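Wutum extends container return program to home kitchens

December 21, 2021

Wutum will open its container return program to households in February, after a trial with cafés and lunch counters. Customers will be able to bring back clear and translucent plastic food containers, with or without lids, and have a deposit credited to their account.

The company has run the program for commercial kitchens out of its depot on Okance Road. Over the trial it took back 3221 containers from businesses that buy their takeaway supplies through Wutum. Of those, 738 were set aside for recycling, mostly for cracked rims or stains that washing did not lift. The remainder went back into circulation.

"We had people walking in off the street with bags of tubs from home and we had to turn them away," said Océane MacLeod, who manages the depot. "They were the same tubs we were collecting from the café next door. It made sense to take them."

Household returns will be handled at the depot counter during regular hours. Containers should be rinsed and dry, and labels should be peeled off where possible. Stacked containers are accepted, but staff will separate them at the counter, so customers with a large number are asked to allow a few extra minutes.

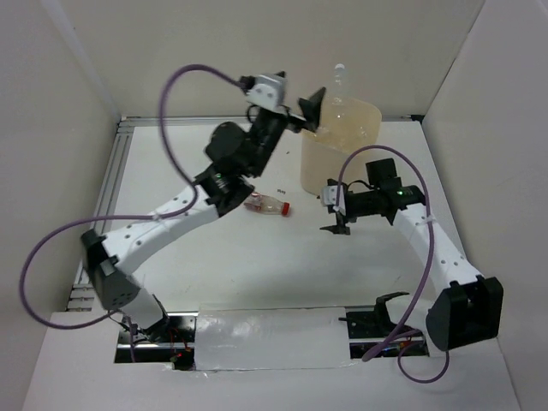

Sorting is the slowest part of the work, MacLeod said. Containers that look alike on a shelf can come from different makers, and a lid that fits one will sit loose on another. Each piece is checked for its base mark, matched by size and placed with others of its kind before it goes to the wash line. Lids are kept separately and paired again at the end.

Wutum has changed its labels as a result of the trial. The first batch used a paper sticker that came apart in the wash and left glue behind. The new one, supplied by Žukauskas, is printed on a thin film and comes away in one piece – most of the time, according to depot staff. Businesses still holding the old stickers may use them up.

Deposits will be recorded through Calledex, the same account system the cafés have been using. A customer gives a phone number at the counter and the credit is added on the spot. It can be spent on anything in the depot shop or paid out once it reaches $3. There is no fee to join and no limit on the number of containers a household can return in a visit.

A total of 437 households have already put their names down through the sign-up sheet at the counter. They will receive a message when the household service opens and do not need to register again.

Some items remain outside the program. Foam trays, black plastic trays and anything that has held paint, oil or cleaning products will not be accepted. Glass jars are also excluded for now, though MacLeod said the depot gets asked about them often.

"Jars need their own racks and their own space, and we don't have either yet," she said. "If we get the room beside the loading door cleared out, we'll look at it again."

Commercial customers will see little change. Their crates will still be picked up on the usual routes, and their statements will look the same apart from a new line showing lids and bases separately. The depot asks that crates be left unlocked at the pickup point and that food scraps be scraped out beforehand.

Okance Road has limited street parking near the depot. Drivers dropping off household containers can use the two short-stay spaces at the side entrance, which will be marked in a new colour before the February start.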